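Mirkby tour operator Praltovwood names Manaia Partington as managing director

Founder Ebony Ashby hands over the keys after 142 tours in a single season, and tells the story in her own words

I've been asked to write a press release and I've never been much good at them, so you're getting a letter with a headline on top. Our usual person for this, Coralie Pearce, has promised to fix the commas and leave the rest alone. We'll see!

The news first, because I know how busy travel desks get. From October, Manaia Partington will be managing director of Praltovwood, the small-group walking and rail holiday company I started in Mirkby. She takes over the day-to-day running of the whole business: tours, staff, contracts, the lot. I'm staying on as chair, which means I'll come to meetings, read the figures and try to keep my opinions short.

Manaia has been our head of tours for long enough that most of you will have spoken to her already. If you've ever rung us about a missed connection and been put through to a very calm woman eating toast, you have met our new managing director.

How we got here

I started Praltovwood from the back bedroom with a borrowed fax machine and one holiday to sell. It was a week of gentle walking with a train at each end, and 10 people booked it. Two of them were my aunt and her neighbour. I led it myself, got us on the wrong branch line on the second day, and we had the best lunch of the week in a station café I have never been able to find again.

Last season we ran 142 departures. I had to ask for that number twice. We have 46 people on the payroll now, counting the tour leaders who work with us from spring through to autumn, and we have a proper office with a door that sticks. I still know everybody's name, but I've started getting the children's names muddled up, and that was one of the things that told me it was time.

People keep asking whether something is wrong. It isn't. I'm well, the company is well, and I would like to go on one of our holidays without a clipboard. I've got my eye on the slow one that goes up the coast.

Why Manaia

Manaia came to us from the railway side. She had spent years planning timetables and then looking after group travel for a ferry line, so she arrived knowing a great deal about what happens when things run late. In her first month she rewrote our whole handbook for tour leaders. I was a bit put out, to tell you the truth, having written the old one. Then I read hers.

She's the reason we moved to two leaders on every longer tour. She's also the reason we stopped doing those seven-hotels-in-eight-nights trips that looked wonderful in the brochure and had everyone living out of a bag by the middle of the week. Guests told us for years that they wanted to stay put for longer. Manaia was the one who sat down and worked out how to price it.

I asked her for something I could quote, and she sent me this.

"Ebony built a company where you could ring up and get the person who'd walked the path," Manaia said. "I don't want to change that, and I'd be daft to. What I do want is for us to be easier to book with, easier to work for, and a bit braver about where we go. We've got a couple of new routes that our leaders have been pestering me about for ages, and I'm going to say yes to at least one of them."

I know which one she means and I've been told not to say.

Who else is moving

Brodie Tuhiwai steps up from senior tour leader to head of tours, filling Manaia's old chair (she's taking the actual chair with her, so he'll need a new one). Brodie has led more of our rail weeks than anybody and trains most of our new leaders. He'll keep leading two tours a year, which he made a condition of taking the job, and I was very glad he did.

Brodie said: "I love being out with a group and I was worried about ending up behind a desk. Manaia told me she'd worry too if I stopped going. So I'll be in the office most weeks, but if you ring in late spring and I don't pick up, I'm on a train somewhere with a bag of sandwiches."

Zainab Eze joins us as head of trade sales. It's a new job for us. Until now our travel agents have been looked after by whoever was nearest the phone, and you've been more patient about that than we deserved. Zainab comes from the hotel trade, where she managed group bookings, and before that she worked behind the counter of a high street agency. She'll be visiting as many of our agency partners as she can before Christmas and she would like you to tell her what gets on your nerves.

"Agents have been good friends to Praltovwood and I think they've had to work too hard for it," said Zainab. "I want them to get a quote the same day and a named person to ring. I've been on the other side of that phone, waiting, with a customer sitting in front of me looking at the clock."

Coralie stays exactly where she is, running marketing and reservations, and has asked me to point out that she was offered a fancier title and turned it down.

What it means if you're booked with us

Very little, is the short version. Your tour, your leader, your hotel and your price all stay as they are. Balance dates haven't moved. The phone number is the same and so is the email address. If you've got a question sitting with me personally, I'll answer it before I hand over my inbox, and if I've missed you, please nudge me.

Guests who've travelled with us before will get a letter from Manaia and me next month along with the new brochure. There are 596 of you who have been on three or more of our tours, and I signed every one of those letters by hand. My handwriting goes downhill after the first hundred or so, and I'm sorry if yours is one of the later ones.

What it means if you're an agent or a supplier

Commission stays where it is for the coming season. Contracts already signed will run as they stand, and Manaia will be the name on new ones. We're also bringing in a new bookings system called Eter, which will let agents see live places on every departure and hold a room overnight without having to ring us. It goes live for a handful of agencies first and then for everyone else over the winter. Zainab will be in touch with log-in details, and there'll be training over the phone for anybody who wants it.

I was the one holding out against this, I admit. I liked the big paper chart on the wall with the coloured stickers. Then last winter a window got left open, half the stickers came off in the damp, and we spent a whole morning working out who was on which tour. Manaia didn't say a word. She just left the Eter leaflet on my desk.

To our hotels and guesthouses - thank you, all of you, and please keep sending us the menus early. We'll be coming round as usual to check rooms and paths before the season opens. Brodie is doing the first round and I'll be tagging along for part of it, mainly for the breakfasts.

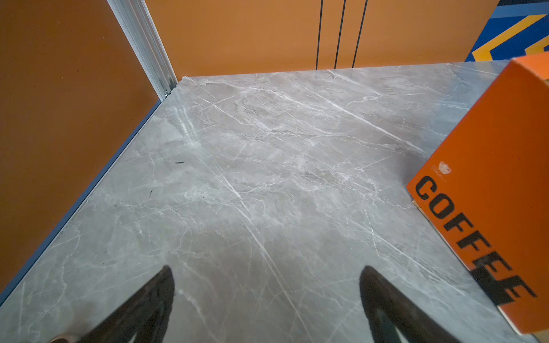
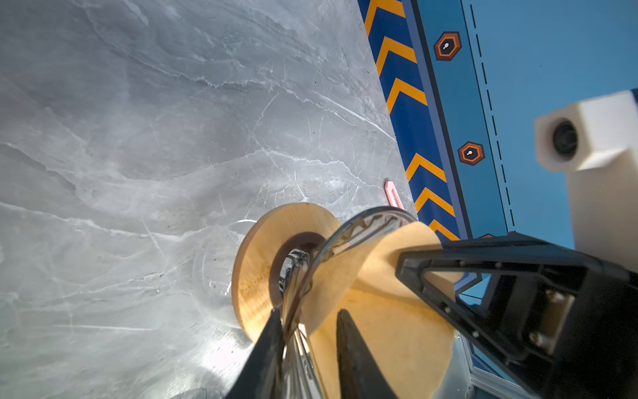
A small do in Cosgrove

We're having an evening for agents, suppliers and old friends of the company at Cosgrove, in the hall next to the station, from 6.30pm. There'll be soup and some very good cheese, and Manaia will talk for ten minutes about next season. I've been allowed five. Brodie will bring the maps for the new routes, so if you want to know the secret one before the brochure lands, that's your chance.

You don't need to dress up. The last train back towards Mirkby goes at a sensible time, and Coralie will be standing near the door telling people when to put their coats on. If you'd like to come, drop her a line with any food things we should know about. Partners are very welcome, and so are dogs if they're used to a crowd.

We'd like to see a few journalists there too. Manaia and Zainab are both happy to be interviewed, either on the night or by phone beforehand, and Brodie can be talked into it if you ask him about sleeper trains.

A last word from me

I've had the loveliest working life. I've been rained on in some wonderful places, I've had postcards from people who met on our tours and then got married, and I once had a complaint that the sea was too loud, which I kept and framed. I'm leaving the running of it to somebody who is better at most of the job than I am. Manaia has heard me say so and went quite pink.

So please be nice to her, ring her when things go wrong, and ring her when they go right as well, because people forget to do that part.

Ebony Ashby
Founder, Praltovwood

Notes for editors

Praltovwood is an independent tour operator based in Mirkby, offering small-group walking and rail holidays. The company sells direct and through independent travel agents.

Manaia Partington becomes managing director in October. Brodie Tuhiwai and Zainab Eze start in their new roles at the same time. Ebony Ashby becomes chair.

For interviews, portraits of the team or a place at the Cosgrove evening, please contact Coralie Pearce at the Praltovwood office in Mirkby. Mornings are best.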